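Colored cubes (block play)

Colored cubes are small painted blocks, usually of wood, used for stacking, sorting and placing games on a tabletop. They are among the plainest playthings there are, and people who grew up with a tin of them tend to remember the colors (red, yellow, some shade of green or teal) long after they've forgotten the rest of the toy shelf.
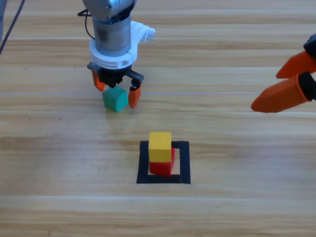
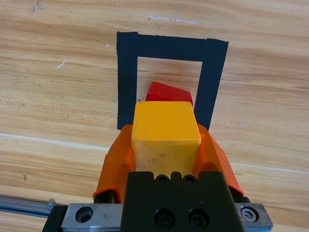
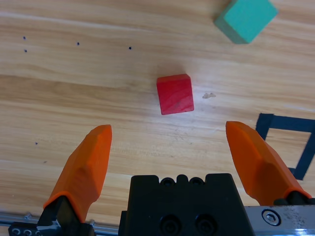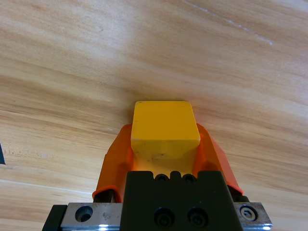

Blocks in red, yellow and teal on a light wooden tabletop.

The best known of the placing games is called "home square" in Derow and "the yard" in Trerkance, though the rules are much the same in both towns. A square is marked on the table with dark tape, and the blocks start outside it, wherever they happen to fall. Players take turns bringing one block at a time into the square, and in the stricter version the blocks must stand flat and stay clear of the tape. Younger children generally skip that part and build a tower, and a very good time is had by everyone!

Sets vary a good deal. The Messina set, long a favorite in schools, holds 13 blocks and a cloth bag, while the smaller Sturnance box has 10 and a printed card of patterns to copy. Older blocks pick up scuffs and dark specks on their faces, which a barely damp cloth will often lift. Soaking is best avoided, as the paint can loosen at the corners.

Comments

blockmom4: We played the yard every Saturday at my aunt's, and she was very strict about the tape!

oldtoybox: The Messina bag used to be corduroy. Mine still is.

tanglewood800: Does anyone know if the pattern card is sold separately? Ours went through the wash in May.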